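Ovton Boards > Arms and Grippers > Teaching by Hand > Box with a hole, bin of toys

Print this thread | E-mail this thread

Posted Jun 9, 2020 by plorkov_dan

Teleop or kinesthetic for a sorting task? Tell me I'm wrong
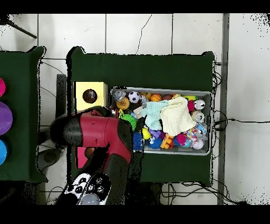 The yellow box, the toy bin and the gripper on its way across.

The task is simple to say out loud. Pick a ball out of the bin, drop it through the round hole in the top of the yellow box, repeat until bored. I have been driving the arm by remote for three weeks and have 400 demonstrations saved. The trained policy has learned my hesitation beautifully. It goes to the box, hovers over the hole as if it had left the stove on, and then lets go a little to the left.

A colleague says I should throw the lot out and start again by grabbing the arm and walking it through the motion. I say the remote data is fine and I need more of it. Opinions wanted. Please be gentle about the towel.

----

gearmuncher

I will not be gentle about the towel. You have two folded cloths lying in the middle of the bin with balls all around them. Every demonstration starts with the operator deciding whether to go around, and I bet you decide differently before and after lunch. Your policy is averaging two people, both of them you.

Take the cloths out, collect 5 sessions, put them back later if you miss them.

----

plorkov_dan

The cloths are there on purpose! The thing has to work in a messy bin eventually. The Tralville people trained on a nice tidy bin and their arm fell to pieces the first time it met a sock.

----

gearmuncher

It can fall to pieces later. Right now it can't hit a hole.

----

slowhands

Team kinesthetic, reporting for duty. When I push the arm myself I can feel when the fingers are going to clip the rim. With a remote I find out when the box moves. My drops got a lot cleaner the week I switched, and so did my language.

The catch is that you are now standing in the picture. If your policy learns from camera images, it will learn that a successful grasp involves a large person in a sweater. We trained one in January that worked wonderfully as long as somebody stood next to it.

----

Tanase_fan_club

Disagree with slowhands, as is tradition. Pushing the arm by hand is lovely for one smooth path from A to B. For this you want to open and close the gripper at the right moment, and with both hands on the arm you end up pressing the button with your elbow. I have seen the elbow method. It has a bruise associated with it.

Stay on remote and fix the remote. The Tănase handset lets you scale the motion down when you get close to the target. Set it to a third of normal speed near the box and the hovering gets shorter, as you stop being afraid of it. The hovering is fear, by the way. I've watched my own recordings and I look like a man parking somebody else's car.

----

slowhands

We used a foot pedal for the gripper. No elbows were harmed.

----

Tanase_fan_club

A foot pedal is a remote control. Welcome to the team.

----

bin_there

Could we talk about the objects? You've got a soccer ball, a basketball, a spiky green one, a spiky blue one, and a panda. Those are different grasps. A spiky ball gives you something to hang on to, and a smooth shiny one squirts out if you close a hair off center. If all 400 are mixed together with no labels, I'd sort them before recording one more. You may find that the brown ball is carrying the whole team.

Also, do they all fit through the hole? I ask as someone who once spent a day teaching an arm to post a thing that did not fit.

----

plorkov_dan

Went and checked. I measured the hole and then every ball, which I might have done three weeks ago. Two don't go through. I had been skipping them by instinct, so the policy never saw me attempt one, and then it gets to the bin and picks one of them with total confidence.

Labeled everything last night. Of the 400, 197 are clean drops with no correction at the hole. The rest contain some amount of wobbling. Retrained on the clean ones alone and it hovers less. It still lets go to the left.

----

gearmuncher

Less data, better result. I'd like that noted next to my remarks on the towel.

----

Tanase_fan_club

Left as seen from where? If you sit to one side while you drive, you line up the hole from your chair and not from the arm. I had the same drift and it went away when I moved the chair. Free fix. Slightly embarrassing.

----

plorkov_dan

I sit on the right.

I'm moving the chair.

----

bin_there

Before you move it, record ten from the old spot and ten from the new one with the same ball. Otherwise you'll be back here next week telling us it was the towel.

----

slowhands

Or put the remote down, take hold of the arm, and stand wherever you like. Wear a plain sweater.

----

plorkov_dan

Doing the ten and ten tomorrow, towel in. gearmuncher can have a separate batch with the towel out, and I'll post both sets of numbers in this thread. Bringing a cushion for the new chair position.

Print this thread | E-mail this thread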